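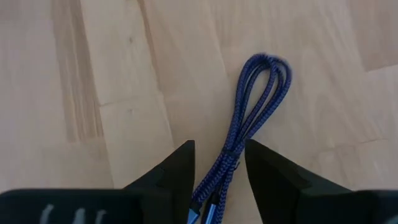

Brarnora Speedway: rules and rear-end changes for the September shows

The technical desk at Brarnora has finished its midseason review of the Late Model and Sportsman rules. The changes below take effect with the first September program. Printed copies are at the pit gate and in the scoring tower, and the wording there governs if it differs from this summary.

Droop limits. Late Models will be checked for left-rear droop before time trials and again after the feature. The limiting chain must be in place, with both ends bolted, when the car rolls onto the scale pad. A car that measures over the limit before time trials may be adjusted and presented once more. A car that measures over after the feature loses its finishing position and the pay that goes with it. Chief inspector Heino Uibo rewrote this section after three teams read the old text three different ways, all of them defensible.

Weight. The Late Model minimum stays where it was. Sportsman cars must now weigh 2627 pounds after the race, with driver, no fuel added. The number is odd on purpose. It is the old minimum plus the weight of the steel door plates that became mandatory in the spring, and the teams asked that it not be rounded up. Bolt-on ballast must be painted white and marked with the car number. Ballast lost on the track is not credited at the scale.

Tires. The Sportsman right rear goes to the harder compound for the rest of the year. Softer tires already bought and stamped may be used at any of the other three corners. Grooving is open. Siping is open. Chemical treatment of any kind is still prohibited, and samples will be pulled from the top five in each feature and sent out for testing. Results take seven to ten days and the points sheet is provisional until they come back.

Shocks. One shock per corner in both divisions, no exceptions for a fourth-link damper in Sportsman. External canisters remain legal in Late Model only. The claim rule is unchanged, and a claim has to be made in writing, by the driver, within 16 minutes of the checkered flag. Last month a claim came in by phone from a crew member in the grandstand. It was refused.

Radios and transponders. One-way race receivers are mandatory from the moment a car leaves its pit stall, hot laps included. Transponders mount on the right-side rear frame rail, measured back from the center of the axle as shown in the rule sheet. Scorer Katherine Taipe reports that most of the missed laps this season trace to transponders mounted too high or behind a lead block. If a transponder fails on track, the car is scored by hand to the next caution, then black-flagged for a replacement.

Heat race format. When the Late Model count is above the two-heat limit, a third heat will be added and the top five from each will go straight to the feature. The remaining spots are filled from one last-chance race. Time trials set the heat lineups. Passing points will no longer be used in this division, a change most of the drivers favored at the July meeting. Arnulfo Ayala spoke against it and asked that his objection be noted here. He holds that straight-up heats on a track this narrow reward the front row and little else. The format will be looked at again over the winter.

Restarts. Double-file for the first attempt, single-file after that, leader's choice of lane. The leader fires between the cone and the end of the wall. Jumping costs two positions at the next yellow. A second jump sends the car to the tail.

Track surface. Turns three and four were cut and repacked after the last program. Henryk Zalewska's crew worked new clay in from the bottom groove to the middle, then watered it in stages over several nights. The cushion in four should be farther down from the wall than it has been. The inside tire barrier at the exit of two has been moved back seven feet and the berm behind it lowered, so a car that slides off should be able to drive back on without a wrecker.

Pit area. The Skadaseo fuel trailer is moving to the north fence, next to the Niskanen tire truck. Teams that park along that fence should allow for the turning room. Gates open at 3 p.m., the drivers' meeting is at 5:30 and hot laps follow at 6. Late Models go first, then Sportsman.

Points. Anselmo Espinoza leads Late Model by 16 over Ayala going into the September shows. Two provisionals remain for any driver with perfect attendance. Drop races are not used.

Questions on any of this go to Uibo at the tech barn before the drivers' meeting. He will not take them in the staging lane — the line has to move. The tech barn opens one hour before the pit gate for teams that want an early look at the droop check, and the Mondo scales will be on and zeroed by then.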